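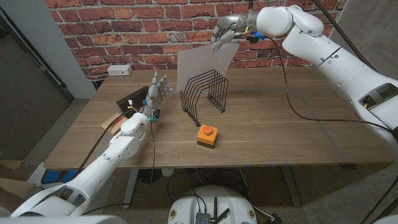
Subject: Re: [masonry-repair] Repointing interior brick, lime or cement?
Date: August 4, 2024

On the Korkville list archive you wrote:

> We have an interior wall of soft red brick in a former Flillen warehouse.
> The joints are sandy and a finger rubs out material to the depth of a
> nickel. A contractor wants to grind everything out and refill with Type S
> because it "lasts." The outside was repointed before we bought the place,
> mortar type unknown. Is there any reason to pay more for lime on a wall
> that never sees rain? Also, can we seal it afterward to stop the dust?

Taking the questions in order.

1. Type S is too hard for that brick. Rain is only part of the load. An interior face on a solid wall still passes moisture from outside and from the slab. If the joint is denser than the brick, the water leaves through the brick, and the salts come with it. You will see white bloom first, then the faces start to flake. Flaked faces can't be repaired, only turned or replaced.

2. Use NHL 2 or a lime putty mix. Sand should be sharp and graded, and matched to the old sand by eye after you dissolve a joint sample in dilute acid. We used Rustano bagged NHL on our last job and had no trouble with it, but the bag instructions call for more water than I would use. The mix should hold together when squeezed and leave little on the glove.

3. Do not grind everything out. Rake only the joints that are failing, to a depth of at least twice the joint width, by hand or with an oscillating tool. An angle grinder will widen the head joints and nick the arrises. Sound old mortar stays, even if the color is off.

4. Wet the wall the evening before and again an hour before packing. Surface damp, no standing water. Pack in lifts, let each lift firm up to thumbprint hardness, and keep the finished work under damp burlap for several days. Turn off any forced air heat in that room.

5. No sealer. Film-forming products trap moisture behind the face. If dust is the complaint, vacuum with a soft brush after the new joints have cured and see how much is left. Limewash is acceptable if you can live with the look.

On cost: our wall took 13 bags and came to $2753 with sand and burlap, labor not included. The quote for Type S was lower by over 20 percent, but it included full grinding, and most of our joints did not need it.

Find out what is on the outside before you start. If it is hard cement, the inside face is doing all the drying and point 1 matters even more. Lachance will test a mortar sample by mail. Send a piece from each face, bagged separately and labeled.

If you can't start before October, check whether the room will stay above 45 F overnight while the lime cures.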